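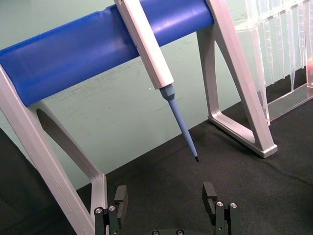
By Bernadette Tierney
Opinion | 4 min read

My dentist's office now sells a home kit that will tell you which bacteria live in your mouth. So does the gym on my corner, and so does a booth at the Rindton street fair, where last April a friendly young man offered to explain my gut to me for 2,000 of something called wellness points. I didn't have any points. He said I could get some by downloading the app.

I have nothing against labs. A lab caught my mother's thyroid trouble when three doctors had put it down to her age. What bothers me is how easily the word "lab" now gets attached to things people want to sell us, and how little we ask once we hear it.

Take Skinder, the skin test I bought in a weak moment. You wipe your cheek with a swab, mail it in, and wait. What I got back was a 40-page report with my name on every page. It gave my face a score. It told me my barrier function was "under-supported" and that I would benefit from a cream, and the cream was sold by Skinder. I read all 40 pages looking for one thing: how likely it was that the test would say the same if I took it again. I never found it.

So I took it again. Same cheek, same bathroom, the next morning. My score had gone up by a lot, and the advice was to buy a different cream.

I wrote to customer service and got a kind reply saying that skin is dynamic. Well, sure. So is the weather, but I expect two thermometers on the same porch to agree.

The usual defense of these kits is that they get people interested in their health. I've heard it from friends I respect. Mac an tSaoi, who taught me high school biology and still answers my emails, made the case to me at some length. People who pay for a test, he said, start paying attention to sleep and food, and maybe the number doesn't matter all that much. I thought about it for a few days. I still think that if the number doesn't matter, you shouldn't charge for the number. Sell them a notebook.
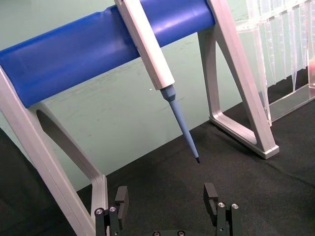 HEALTH & CONSUMER

There is also the matter of what the companies count as proof. Plinine, which makes a vitamin test you can do at the kitchen table, says on its home page that it has been "validated in 2,521 users." I like a figure that exact. It sounds like somebody did the work. But validated how? I followed the link, and then the link inside that link, and ended up at a customer survey. Those 2,521 people had been asked whether they found their results useful, and most of them said yes.

That is a satisfaction survey. A hotel could run one. To know whether a vitamin test works, you draw blood from the same people the ordinary way, run it at a regular hospital lab, and see if the answers match. It's dull and it costs money, and when it's done you may not like what you find. I asked Plinine if they had done it. The answer thanked me for my passion.

I don't think most of these firms are crooks. I think they hired real scientists, who do careful work all day with good equipment, and then handed the results to a marketing department. The measuring may be fine. The trouble starts when a small difference that means very little gets turned into a red bar, a warning, and a monthly subscription.

And once you have the red bar, you can't unsee it. A neighbor of mine spent most of a winter off bread and tomatoes because of a food sensitivity kit. Her own doctor told her the kit didn't measure what it claimed to. She stayed off the tomatoes anyway, just in case. She loves tomatoes.

What would I like to see? Nothing fancy. Print the error range next to the score, in type the same size. Say whether anyone has compared the kit with the standard test, and who paid for it. If the same company sells the test and the cure, put that on the front of the box.

Until then I'd ask the booth, the gym and the dentist the same question I asked Skinder: if I do this again tomorrow, will I get the same answer? Watch how long it takes them to reply. The young man at the street fair told me it was a great question and gave me a tote bag.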